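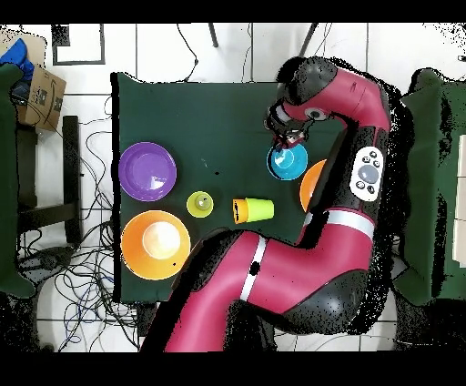
June, 7:40 am — cold start

Picking up from the rust removal tests. Batch two of the hinges came out of the tank last night and went straight into the rinse. Color is even, dull gray, no pink. Batch one had the pink on every corner and I still think that was the old screws I left in. Pulled all the screws this time, bagged them with the pins.

Bath was Rustix mixed at the weak ratio, the one on the side of the jug and not the one on the lid. Left it 18 hours. The lid says overnight is plenty but the leaf hinges from the Gristolik cabinet were bad, flaking in layers, and the first six hours did close to nothing. By hour ten there was black sludge on the bottom and it went fast after that. Stir it next time. Didnt stir.

Flash rust: two of the long strap hinges were orange again before I got them to the rack. Rinse water too cold? Or just slow hands. Going to try the hot rinse, then straight under the fan, then oil. If they still bloom then it's the water and I'll buy a jug of distilled.

Sanding. 320 wet on the flat faces only. Stay out of the stamped numbers, they are shallow and I already lost half of one on the test piece. Brass brush in the barrel, ten strokes or so, wipe, look, brush again. The little wire wheel is too agressive, it left a bright ring round the screw holes that shows even under wax. Put it back in the drawer and leave it there.

Pins: 7 are bent. Three of those roll okay if you don't look hard. The other four I'd replace, 3/16 rod, cut long, peen one end. Don't heat them. Tried it on a scrap and the end mushroomed off to one side. 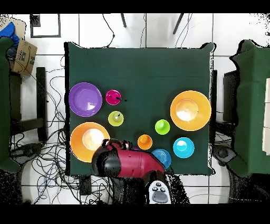 Wax vs. oil, for whoever does the next set. Oil goes on easier and gets into the barrel but it picked up dust in two days on the shelf. Paste wax on a warm hinge (hair dryer, couple of minutes) looks better, darker, and a thumb doesn't mark it. Slower though. For the Presari doors I'd say wax on the faces, one drop of oil in the barrel, done. For anything going outside, neither, needs paint.

Weighed the whole lot on the Sasaki scale before and after, just to see. 3,175 grams before, clean and dry without pins or screws. After number is on the tape on the lid of the bin, forgot to copy it. Will add.

10:15 — hot rinse works, so far. Four strap hinges done, no orange at all after an hour on the rack. Fan on low, high blows water back into the knuckles.

11:30 — one small spot on the inside leaf of the third one. Where two were touching I think. Space them out, don't stack.

Used bath is in the covered bucket by the back door, still some life in it. Good enough for the screws. Dont pour it back in with the fresh.

To do
- cut rod for pins
- screws in the old bath, in the strainer this time
- copy the after weight
- more 320, down to two sheets
- check third strap hinge again before wax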